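Irkemik gallery: the bench work, and what changed for us

Put together between shifts, so excuse the order. We started with automation on the sorting line last September, Fivent on the parts side, then Mushi came in for small-goods packing. Lots of people asked what the day looks like now. So, pictures. Then some notes underneath, mostly answers to stuff that keeps coming up in the break room.

Small parts, compartment boxes, hand grippers. Most of the teaching happens at a table like this.
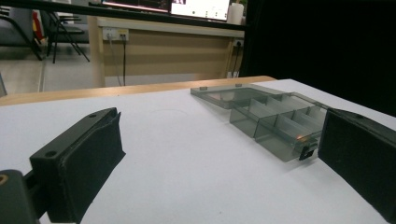
Same kind of box in both, lid open.

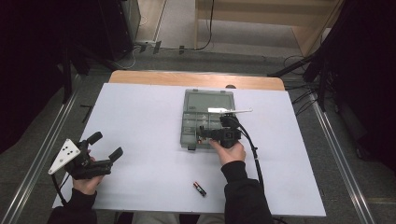
Does the teaching work count as regular hours?

It counts the same as line hours, same rate, same breaks. You sign in on the Flukelach sheet instead of the line sheet and thats the only difference. If you get pulled off the line in the middle of a shift you don't lose your place in the rotation.

More notes, in no real order.

Who does it. Anybody from packing or parts who wants to. Training is one morning. 17 people signed up in the first round, more than there were slots for, so there is a waiting list on the board by the time clock. Put your initials, not your badge number. Half the badge numbers last time were unreadable.

What it feels like. Slow at first. You know how to put a small thing in a small slot, you've done it for years, and now your fingers are at the end of a tool and you feel like a beginner again. Gets better by the second day. People who came from kitting picked it up fastest. People with long shifts on the tape machine said their wrists were tired in a different spot.

Length of a turn. Three hours max, then back to the line or onto something else. This was five in the beginning and it was too much, shoulders mostly. We complained, it got changed. Good.

What the machines took over. Night refill of the small-parts bins, mainly. Fivent runs it from 10 at night until the morning crew comes in. Used to be two people and a cart and a lot of walking. Those two are on days now, one in receiving and one doing checks on the Fivent cell. One of them misses the night premium and said so, fair enough. That is still being talked about with the office and there is no answer yet.

What they didn't take over. Anything soft, anything in a bag, anything returned. Mixed returns still go to the long bench by the window and will for a good while. Mushi can do boxed items of one size okay. Give it two sizes in one tote and it stops and blinks and somebody has to walk over.

Walking over. Sounds minor but its a real part of the job now. On a bad shift you get called to the cell again and again, and your own work piles up. We asked for a named person per shift to take the calls, so everyone else can keep going. That started last month and the afternoons are much calmer.

Targets. The old packing number was per person. Now there is a number for the whole area, 3,000 pieces a shift, people and machines together. Mixed feelings. Nice not to have your own name next to a low number on a rough day. But when the cell is down the area number doesn't come down with it, and that needs fixing. Raised it twice.

Noise. Less than before on the parts side. More than before next to Mushi, a kind of chirp every time it finishes a tote. Earplugs in the drawer under the label printer, the orange box. Ask if it's empty.

New words we all had to learn. "Take" means one go at a task from start to finish. "Reset" means putting everything back so the next go can start. You will do a lot of resets. Some people like them, kind of restful. I don't mind them either, with the radio on.

Mistakes. You will drop stuff. Leave it, finish the take if you can, mark it on the sheet, go again. No one gets written up for a bad take. This was said out loud at the start meeting and so far it has held up.

Jobs. Asked at every meeting so here it is again as it was told to us. No cuts tied to the cells this year. Next year they would not say. Overtime has gone down, that part we can all see on our checks, and for some families that hurts more than the meetings let on.

New roles. Three cell tech spots posted so far, all filled from the floor. Pay is one grade up. You need the electrical safety course, which is done on paid time. Next posting is supposed to be in spring. Go by what's on the board, not by what you hear at lunch.

Still to add here: pictures from receiving and the new racking on the parts side. If you have good ones send them to the shift inbox and put "gallery" in the subject so they don't get lost with the schedule swaps. Full size please, the ones from the group chat come thru tiny.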